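Tuesday, late

I should be asleep, but my head is still upstairs at the plant table, so I'm going to write it all down while I have it straight, and then maybe I can stop going over it in bed.

The week started so well! We were at 338 good runs on the potted flowers by Monday night, out of the 1,000 we promised Plendeteo by the end of August, and I had let myself start thinking about a long weekend. I even looked at the lake cabins. That should have told me something.

What happened is that the right-hand gripper let go. I don't mean it slipped, which they all do from time to time. The trigger was still squeezed, I could feel it under my finger, and the fingers opened anyway, all the way, with a little click that I felt more than heard. The pot I was holding was only a few inches up, thank goodness, and it landed on its base and rocked and stayed standing. I said a word I don't usually write in here. Then I did the thing I'm least proud of, which was to pick it up and carry on, and I did four more runs before it happened again.

The second time it went the other way. It closed. I had my left thumb near the tip, moving a stem that had bent over, and the fingers came together on it. It isn't strong enough to do any real harm and the black strip on the edge is soft, so all I have to show for it is a pink line and some hurt feelings, but I sat there looking at my thumb for a good minute. If that had been the big arm downstairs, running on the same Diton controller with the same firmware, I would be writing this left-handed, or not at all. I keep coming back to that.

So I put my hand up and we stopped. I went through the fault sheet properly then, the way I should have after the first one. Unplug, plug back in, zero the fingers, check the trigger reading open and closed. Open was fine. Closed was supposed to read 700 and it did, nice and steady, and then I moved the cable a bit and it dropped to 100 and jumped back up. Moved it again, same thing. It's the cable! Or it's where the cable goes into the handle, which is almost worse, because that part comes from Plastitz and takes forever to arrive. Every time I reach across the table the cable drags, and every time it drags it pulls on that same spot. I must have been tugging at it for weeks.

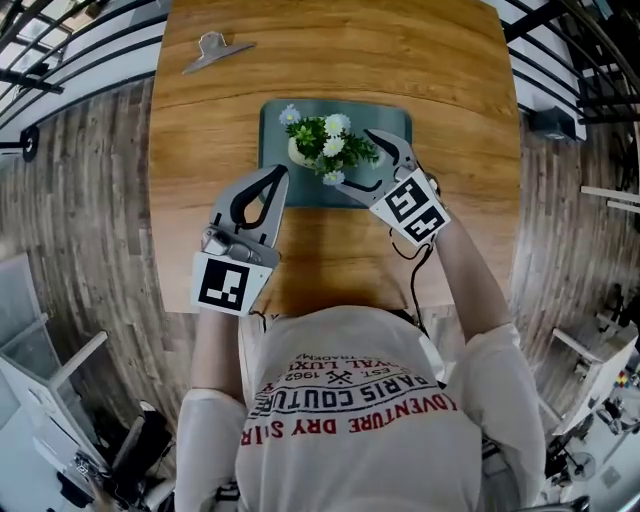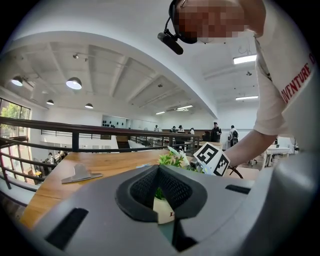
Davoud Farahani wrote back to me before dinner, and he was kinder than I expected. He told me that the controller shouldn't be trusting a reading like that in the first place, whatever the cable is doing. A jump from 700 to 100 and back in a blink can't be a human finger, he wrote, and the software ought to hold its position and complain instead of opening or closing on the strength of it. He wants every unit on that firmware switched off until he has put a check in, the arm downstairs included, and he asked me very firmly to write up the first drop as well as the pinch, with the times as near as I can give them. At the end he said his own first report, years ago, was also two days late and about something he had hoped would go away.

I read that last part several times. I have been feeling silly about those four runs in between, and I still do a bit, but it was nice of him to say.

Gholamreza Rostami was less gentle, though I can't say he was wrong. He came up with the tags and we put a red one on the right gripper and one on the spare, and then he went down and locked off the arm himself. He asked how many runs might be bad. I said I didn't know. The truth is that the trigger log might have little drops all through it that were too short for me to feel, and somebody will have to go back through the whole 338, and I have a fair idea who. I've started a list of the ones where I remember the grip feeling funny. It is longer than I would like.

Shojaei can lend us two cables on Thursday - different plug, but there's an adapter in the drawer if it hasn't wandered off. I'd like to tape a loop of slack to the handle so the pull goes on the tape and never reaches the plug. I drew it on the back of an envelope and left it on Gholamreza's keyboard so he can't miss it.

Things for tomorrow: finish the report before coffee. Ask about the trigger log. Find the adapter. Call Mom back, I missed her twice.

Thumb is fine. A bit sore when I hold the pen.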